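The small bookcase in the corner

By Saturnino Requena

Every house I've lived in has had one piece of furniture that ends up doing everyone's job. In the place on Durham Street it was a piano stool. Here it's a bookcase, honey-coloured and waist-high, with a thick moulded edge that has taken a few knocks and come up better for it. I bought it in February from a second-hand shop called Trolia, paid 15 dollars more than I meant to, and carried it to the car grinning like a kid.

I love a short bookcase. A tall one is all about the books, and good on it, but a short one gives you a top as well, and the top is where the living happens. You put things down there on the way past. You dust around them, sort of. After a while they start to look as though they've been introduced.
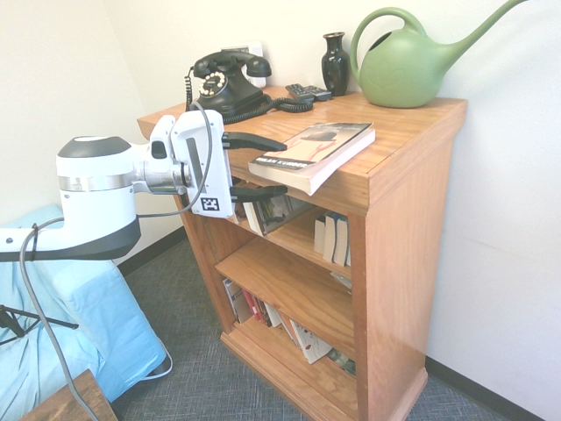 My rule for a top like that is to let the odd things stay and be strict about the paper. Mail goes to the kitchen. A book can rest up there while you're reading it, face up, where you'll trip over it with your eyes and pick it up again. Remotes are allowed too. I've tried bowls, baskets and a very handsome tin for remotes, and they always walk back to wherever your hand likes to leave them, so let them!

The rotary telephone is the one visitors go for. Black, heavy-looking, with that lovely coiled cord that never lies the way you want it to. Children put a finger in the dial before they've said hello. I keep it at the end by the wall plate, and I've given up tidying the cord, which I now think of as part of the decoration.

Then there are the shelves themselves. I used to arrange books by colour (I know, I know) and later by author, with labels, until my sister took the labels off one Christmas and used them on jam. These days I go by what I'd like to find next to what. A novel in black covers gets to lean on something pale. Thin ones stay beside fat ones so they aren't swallowed.
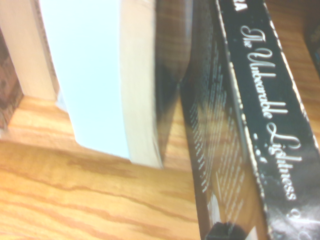 Kundera has been with me through four moves, and I still can't settle where he goes. For a while he was beside the poetry. Then he spent a winter under a lamp in the Sotomayor flat, holding up one short leg, and did it very well. What I like about re-shelving is exactly this dithering: you take a book out to shift it one place along, read a page standing up, and twenty minutes have gone and your tea with them.

If you've got a whole afternoon, empty one shelf only. Wipe it with a barely damp cloth, follow with a dry one, and put the books back standing, snug enough to hold each other up and easy enough to pull out with two fingers. Leave a bit of room at one end for whatever comes home next.
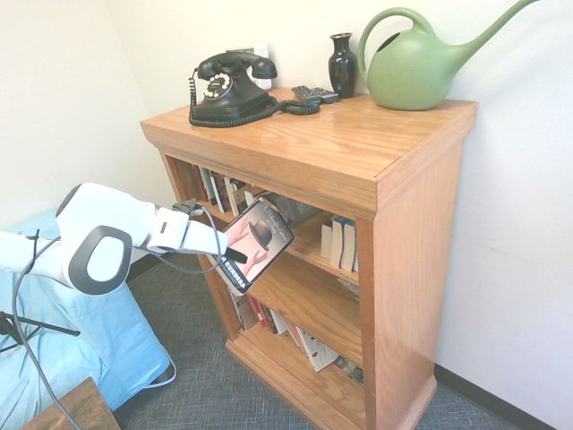 5 min read

Green things belong near books, I reckon, even when the green thing is a plastic watering can. Mine has a long spout and a big looped handle, and I keep it out in the open, as a can shut in a cupboard waters nothing. The little black vase next to it is from the Traratau market. It has a neck so narrow it will take a single stem, and a sprig of rosemary suits it as well as any flower. I fill the can outside and never to the brim, and I carry it back with a cloth underneath.

My neighbour asked whether I'd be getting a second bookcase to match. I did go and look at one, new, at 535 dollars, very straight and very clean. I came home and moved the vase a little to the left.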